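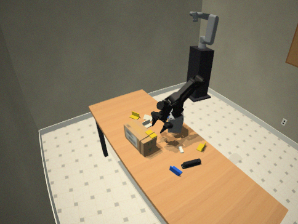

Ese Okeke wrote in to say the last version of this guide took for granted that you already had chapters, and she had a shoebox of diary pages and no idea where chapter one was. Fair point! So I've rewritten the section for people starting a memoir in Plirnosora with scraps.

4. Setting up your first memoir

Before you start, have your loose material handy: diary entries, letters, the notes you typed on your phone at 2 a.m. You don't need an outline. I wrote most of my own book without one, and I only made an outline when my editor at De Bruijn asked to see it.

4.1 Create the project

1. Open Plirnosora and choose New, then Life Writing. (Don't pick Novel. It looks the same at first, but you won't get the timeline.)
2. Type a working title. Mine was "Anent" for two years and I never did come up with a reason for it.
3. Under Daily Goal, enter a word count. The default is 2,000, and I'd change that right away. I set mine to 800 and still miss it some days.
4. Click Create.

Note: You can change the title and the goal later under Project > Details. The project type is fixed once you click Create.

4.2 Bring in your scraps

1. Drag your files into the Drawer, the narrow column on the left. It takes up to 30 files at a time.
2. Wait for the gray dots to turn green before you drag in the next batch.
3. Click each scrap and give it a year. A guess is fine — type a question mark after it and the timeline will shade it lighter.
4. Leave the Chapter box blank for now.

Caution: Deleting a scrap from the Drawer deletes it from the timeline too, along with any comments you've added. If you just want it out of sight, use Tuck Away.

4.3 Find a place to begin

1. Switch to Timeline view and scroll through it slowly, start to finish.
2. Star anything you'd tell a friend over dinner. I ended up with 18 stars, and the one that opened the book was a letter about a broken stove.
3. Right-click a starred scrap and choose Start Chapter Here.

Note: If you sync through Zerov, pause syncing while you do this. I left it running once and got two copies of every chapter, which took me a whole evening in April to sort out.

4.4 Names and privacy

1. Go to Project > People and add everyone you mention.
2. Fill in the Stand-in Name column for anyone whose name you want changed.
3. Tick Apply on Export. Your draft keeps the real names and the exported copy gets the new ones.

Caution: Stand-in names don't reach nicknames or scanned letters. Read the exported copy all the way through before you send it to family.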